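The Second Reader

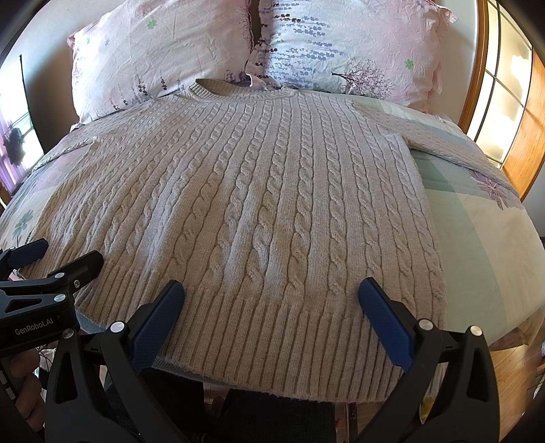

Reading time: 2 min

The manuscript reached Janaína Damasceno at 10 in the morning, as a single file with no cover letter. The form gave the title as Macedo, the genre as romance and the heat level as 2. She was second reader at Irnell, and a second reader was assigned only when the first had declined to give a score.

She began with the structure. There were 79 chapters, most of them short. The hero, a surveyor, was introduced in the first and did not speak until chapter 12. The heroine ran a ferry office at Urndale and spoke constantly. Point of view was third person, past tense, and held steady. Janaína entered this on the sheet under Technical and gave it full marks.

Under Conflict she wrote: None located to date.

By mid-afternoon she had revised the entry. The conflict was a timetable. The surveyor crossed on the early boat and the heroine started work after it had left, so for most of the book they knew each other by handwriting. He filled in the freight log. She corrected it. In chapter 31 he misspelled a word he had spelled properly twice before, and she left the error standing.

Janaína read that page again, then checked the two earlier instances. Both were correct.

The first reader's sheet was attached to the file. Dalva Holanda had completed every box except the score. Under Pacing she had written "slow, see chapter 31". Under Market she had written "Nalero would cut the ferry". Under Conflict there was a single word, crossed out and not legible in the scan.

Janaína rang her extension.

"You left the score blank," she said.

"I know."

"The form won't close without one."

"It closes if the second reader enters hers. Mine goes in as an average." Dalva waited. "Did you get to the log?"

"I'm past it."

"And?"

"He'd spelled it right before," Janaína said. "Twice."

The line was quiet for a moment. Somebody on Dalva's floor was running the shredder.

"I thought I might have imagined that," Dalva said.

Janaína looked at the score box. The cursor was already in it. She moved it up to Conflict, deleted her entry and typed: Adequate – see log. Then she went back to chapter 32, where the boat was running late.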